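Soup in October

When I moved to Indville I had two suitcases and one cooking pot. The pot was a present from my neighbor in the old city, Thiện Tô, who said that a person with a pot can live anywhere. I thought this was a strange present for somebody who goes on a train with four changes, but I carried it in my arms and it arrived without a scratch. Only the lid got lost, somewhere between the second train and the third.

I want to write today about soup, and mostly about pumpkin soup, because it is October and the market here is full of pumpkins again. I am not a cook by profession. I work in an office where we check delivery papers, and in the evening I am tired like everybody. But soup I can make, and in eleven years of living in this country I have made it many times, and I have changed my mind about it several times also.

In my family soup was the first part of lunch, every day, also in summer. My grandmother made it from what there was. She never weighed anything. When I asked her how much salt, she said "enough," and when I asked how long, she said "until it is soup." For a child this is a funny answer, but for an adult who stands alone in a kitchen and wants to repeat the taste, it is very little help. So I had to learn again from the beginning, with a notebook.

The notebook has now 107 pages with writing. Some pages are only one line, for example "too much ginger, do not do this again." Other pages are long. The page for pumpkin soup has been rewritten so often that I had to glue a new paper over the old one.

What I do now is simple. I cut the pumpkin in large pieces and put it in the oven with the skin on, with a little oil and salt, until the edges become brown. In the first years I boiled it raw in water, and the soup was always a bit thin and tasted like the water. The oven makes it sweet. While it is there I cook one onion very slowly in butter, and I mean really slowly, it should be soft and yellow and not fried. Then a potato in small cubes, then the pumpkin without its skin, then stock until everything is just covered.

After this comes the waiting. I leave it for twenty minutes on a small flame and I do not lift the lid to look, even if I would like to. Then I blend it, but not until it is completely smooth. My colleague Knut Görtz likes it so smooth that you could drink it from a glass, and we have discussed this at lunch more than one time. He comes from Drerholm, where he says they put sour apple in it and eat it with dark bread. I tried the apple. I must admit it was good, and the apple is now on the glued paper too, with his name next to it in small letters.

About the choice of pumpkin I have also an opinion. The big ones that people buy for the front door are not good for eating. They have a lot of water and the flesh is full of threads. Take a small one, heavy for its size, with a dry stem. At the market the woman with the green van lets me knock on them. If it sounds hollow I take it. A small one is enough for two persons and for one more dinner, and it does not stand half a week in the refrigerator with plastic over it.
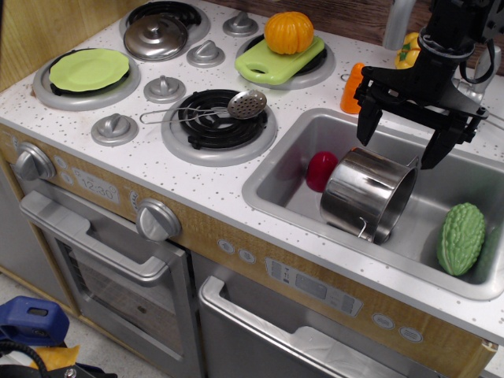 Can you freeze pumpkin soup if there is already cream in it?

It is better to freeze it without the cream and to add the cream when you warm it up, because frozen cream often separates and the soup gets small grains.

I learned this in my second winter here, when I made a very big amount for a party and half of the guests were sick and stayed home. I froze everything with the cream inside. In January I ate grainy soup for many evenings, and I was too stubborn to throw it away. Now I freeze it in flat boxes, one portion in each, and I write on the box what it is. Before, I did not write it, and then I once warmed up apple sauce for dinner.

One more thing about the seeds. Please do not put them in the trash. Wash them, let them dry on a towel overnight, and then roast them in a pan with salt. They jump a little when they are ready. I put them on the soup at the last moment so they stay hard, and what is left I take to the office in a jar.

Last week I wrote the recipe on a card for Thiện Tô and sent it by post, together with a bag of the seeds. He called me when it came. He said the recipe is fine but it needs coconut milk and lemongrass, and he will not discuss it. I have bought the lemongrass already. It is lying on the kitchen table next to a new pumpkin, and tomorrow after work I will try it his way.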